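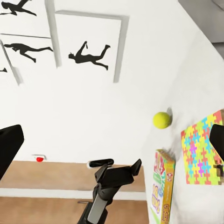
Kelholm releases Brarnus room pack for two-arm robots

August 7, 2026

Kelholm has put its Brarnus simulation pack on general sale, after a trial that began in May. The pack gives robotics teams a set of furnished rooms in which a two-arm robot can practice picking up and putting away household items before the same software is tried on real hardware.

Each room comes with wrist views as well as a wider room view. Objects include balls, cloths, bins and boxed games, and users can change where they start and how the room is lit. 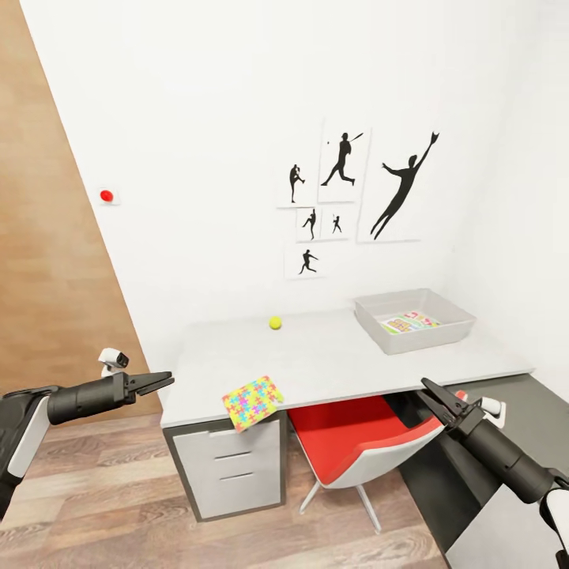
Elin Sayce, product lead at Kelholm, said most of the work since the trial went into contact between grippers and soft or thin objects.

"Cloth was the main complaint," Sayce said. "A corner would pass straight through a finger. We rewrote that part, and it runs slower now, but people can use the results."

The pack has 65 room layouts and 635 objects. Users can bring in their own arm models, though Kelholm supports only parallel grippers for now.

Eilidh Baird, an engineer at Indby, used the trial version to test a tidying routine. She said setup took her team a day and that the floor-level tasks were the hardest.

"Things on a desk are fine. Something standing on the floor next to a seat is where our planner had trouble," Baird said.

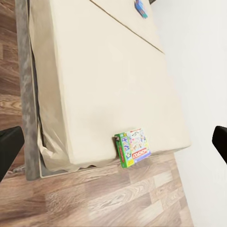
Price and availability

Brarnus costs $449 per seat per year, with a discount for orders of 5 seats or more. It needs the current version of Warrier, Kelholm's simulation engine, which is sold separately. Trial users keep their access until their license runs out.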